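Candden messaging: frequently asked questions
Last updated 6 Apr 2024

Can I use Candden on more than one device?
Yes. Each account can be linked to a phone and two other devices. Messages sent before a device was linked are not copied to it.

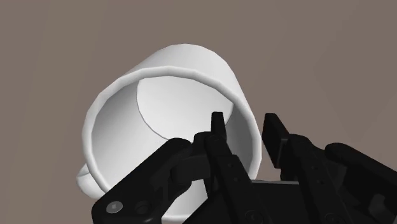

How long can a message be?
The limit is 2,313 characters. Longer text is split and sent in order.

Why has my message not been delivered?
One grey tick means it is held on the server - it will be sent when the other phone is next online. Held messages are deleted after three days.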